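Home | Match Notes | Fixtures | FAQ | Contact

Watching Along With Me: Your Questions

Posted July 21, 2025 by Kamonchanok Suksawat

Print this page | E-mail this page

Do you go to the games or watch from home?

Both! I get to every Irnwood home match I can, and away games I watch on the couch with my sister Orathai, who yells at the screen more than I do. If a write-up sounds a bit deaf to the crowd noise, it was probably a couch one.

Which club do you support?

Irnwood, since I was 11. I try to be fair to everybody else (even Endale, and you know how hard that is for me), but I'm not going to pretend I don't care who wins.

How do you pick the match of the week?

I read the fixtures on Thursday night and go with whatever I'd be sorry to miss. Sometimes that's a title game, and sometimes it's two teams near the bottom who can't defend — those are often the most fun. The biggest crowd doesn't win automatically. Astow against Endale last December had 1,504 people in the ground and I still talk about that second half.

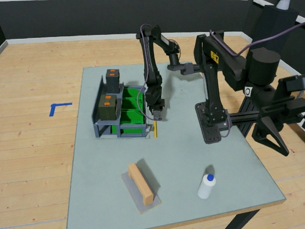
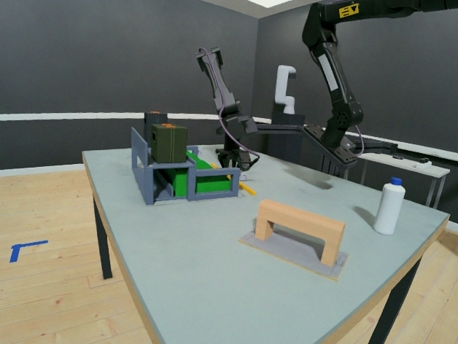
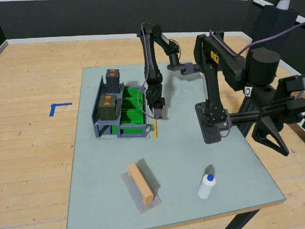

Do you watch the whole thing before you write?

Yes, all of it, and usually the second half again the next morning. I've been embarrassed before by going off highlights. I once gave Lertchai Onsri a hard time for a bad back pass, and a reader pointed out he'd been fouled a moment earlier and the clip had cut it. Sorry again, Lertchai!

Why don't you give player ratings?

I tried them for 2 seasons and hated it. People skipped everything I wrote and argued over whether the left back was a six or a seven.

Can I send in my own match report?

Please do! Keep it under 478 words (that's how long Charoen Luangrath's first one was, and it was just right) and tell me whether you were at the ground. I fix typos but I leave opinions alone, even the ones about my goalkeeper.

Will you cover the women's league?

Starting this fall, yes. Selamawit Moges is going to write up the Astow home games, and I'll fill in when she's away. The first report goes up the morning after opening day.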